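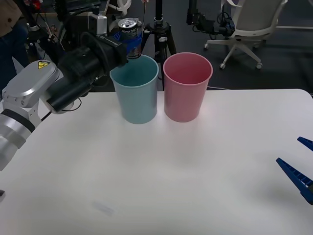 I was 300 pages deep in my desk-drawer archive of unpaid parking tickets when my sister called to say our building had changed the recycling rules again. Cans in one place, everything else in another, starting in August. I live in three rooms above a bakery on Virncombe Street, and my kitchen has exactly enough floor for one person and one opinion.

So I went small. Two little tapered bins, one teal and one pink, side by side on a white table, and I am smitten! Teal is for cans. Pink is for paper, mostly envelopes and the sad sleeves from takeout coffee. The color does all the work – even my nephew, who is three and suspicious of instructions, gets it.

I called Fuseini Acheampong, who runs the Wumbei repair and reuse shop across town, to ask if I was kidding myself with bins this size. He laughed (kindly, I think). "Small is good," he told me. "You empty it before it smells, and you see what you're drinking." Ouch. I do see what I'm drinking, and it's a lot of fizzy stuff in dark cans.

His other tip was to pour out the last sip before a can goes in, then give it a quick swish under the tap. I'd been skipping that for years and blaming the fruit flies on the bakery.

What I'd still like is a lid for the pink one, for when the window's open and the receipts start traveling. Fuseini says to put a nice flat rock in it. I've got my eye on one by the bus stop.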